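Home My Tickets Knowledge Base Contact Log Out

Ticket 514 — Labels missing after room merge
Product: Stidis home inventory, Mirkham office account
Opened by: Lesia Panasiuk
Status: Waiting on customer

I use Stidis to keep track of bins and drawers for clients whose homes I organize. In October I merged two rooms in the Zieliński household, "den" and "living room," and 27 bin labels went blank. The bins are still in the list but the names are gone. Printing gives me empty stickers.
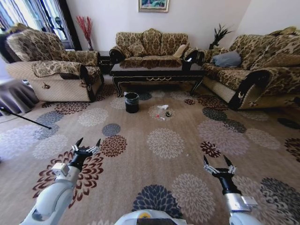

Label names are stored with the room, so a merge keeps only the names from the room you picked first. Please open the merged room and tell us if the Floor Items tab is filled in. It should have one line for each thing that stays on the floor, such as the patterned carpet and the small black wastebasket with the dark liner. If those lines are there, the room record is fine and only the bins need repair.

Lesia: Floor Items is all there. Bins still blank. I tried logging out and back in, and I tried the Flultance label printer on a different laptop. Same result.

Support: Thanks. The printer can be ruled out. Go to Settings, then History, and choose the entry just before the merge. Click Restore Names Only — do not click Restore Room, or you will lose anything added later.
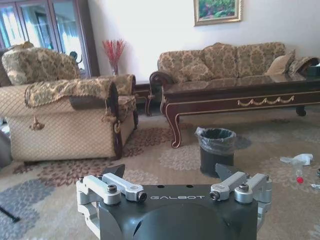
Large patterned area rug, living room.

Lesia: Did that at 9 this morning. 25 names came back. The other 2 are still blank, both in the closet section.

Support: Closet bins have their own history. Open the closet, repeat the same steps there, and print one test label before doing the full sheet.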